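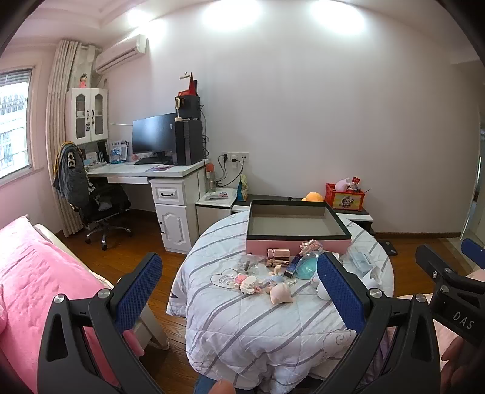 圆桌上铺着绗缝布,白底,灰色斜纹。

复核

分享 3 评论 2

第二轮投票结束后,霍萨尔区的计票表由三个人签字:主任哈南·菲拉利、记录员曼德拉·谢齐、执政党观察员诺西弗·奈杜。反对党观察员图梅洛·兰帕萨德没有签。他在签名栏写了“保留意见”,注明时间,然后要求按规程第50条开箱复核。

菲拉利核对条文。申请须在公布前提出,须附理由。兰帕萨德的理由只有一行:塞拉诺投票站的发出票数与收回票数相差94张。

谢齐取来登记簿。发票一栏由站长手写,收票一栏由机器打印,两栏用的不是同一份选民名册。三月,巴罗斯村并入塞拉诺站,名册换过版本,站长手里的仍是旧版。

“差额可以解释。”奈杜说。

“可以解释,不等于已经核实。”兰帕萨德说。

菲拉利批准开箱。封条编号与交接单一致,封蜡完整。选票按候选人分成两摞,无效票另放。谢齐唱票,奈杜和兰帕萨德各记一份,每满50张交换核对一次。

清点到后半夜,雷纳尔多·法贡德斯从德罗特尔打来电话。他是全国委员会的副秘书长,想知道霍萨尔何时上报。菲拉利答,复核完毕后上报。他又问,结果是否会变。她说,规程不要求她预测。

复核数与打印数相同。旧名册漏列的巴罗斯选民,到场领票的正好94人,逐一有指印。领先者仍然领先。

兰帕萨德读完记录,划掉“保留意见”,在旁边签字。谢齐提醒他,划改处也须签名。他又签了一次。

菲拉利填写日期:13/09/2022。她把副本装进信封,原件锁入铁柜,给法贡德斯回了电话。占线。她等了一会儿,重新拨号。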